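Windo Opens Registration for Free Evening Program on Everyday Rules at Home

TOMAR, June – Windo, a family support service run by the Nudar Foundation, has opened registration for a free evening program for parents and caregivers of children ages 4 to 10. The program, called Say Why, deals with the small household rules that cause the most arguments: bedtime, screens, chores and shared toys.

Groups will meet once a week at the Burkard Building, starting at 6:30 p.m. Each session lasts 85 minutes. There are 200 places in this first round, and parents may attend alone or with another adult who helps raise the child.

Say Why grew out of a questionnaire that Windo sent to local families last winter. The service received 402 completed forms. Many parents wrote that they set rules in a hurry and later could not remember what they had told their children. Others said that two adults in the same home were enforcing different rules, and that the children had noticed.

The sessions are practical. Parents bring one rule from their own home, write it down in a single sentence, and work on how to explain it to a child in words the child uses. They then try it at home for a week and talk about how it went at the next meeting. Group leaders are trained family workers employed by Windo.

Chores get a session of their own, and laundry will be the main example. "Clean up your room" can mean several different jobs to a six-year-old, while "put your shirt in the basket" means one.

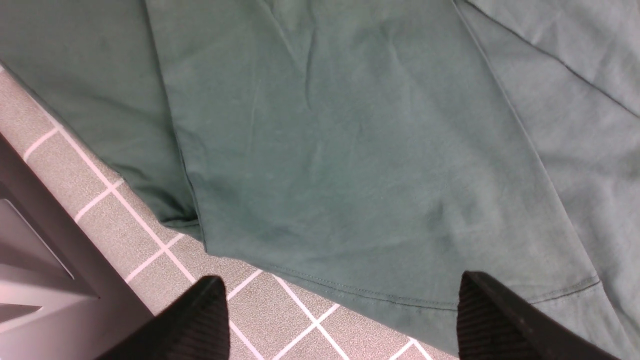

The same session covers what to do when a job is left half done, and when it makes sense for the adult to let it go until morning.

Child care is available on site for families who request it when they register. Light snacks will be served. Printed materials are free and may be taken home.

Registration is open through the end of June at the Windo front desk or by phone during office hours. Places are given in the order that forms are received. Families who do not get a place will be offered one in the next round.

About Windo
Windo offers parent groups, home visits and a lending library of books and games to families in Tomar. Its services are free of charge.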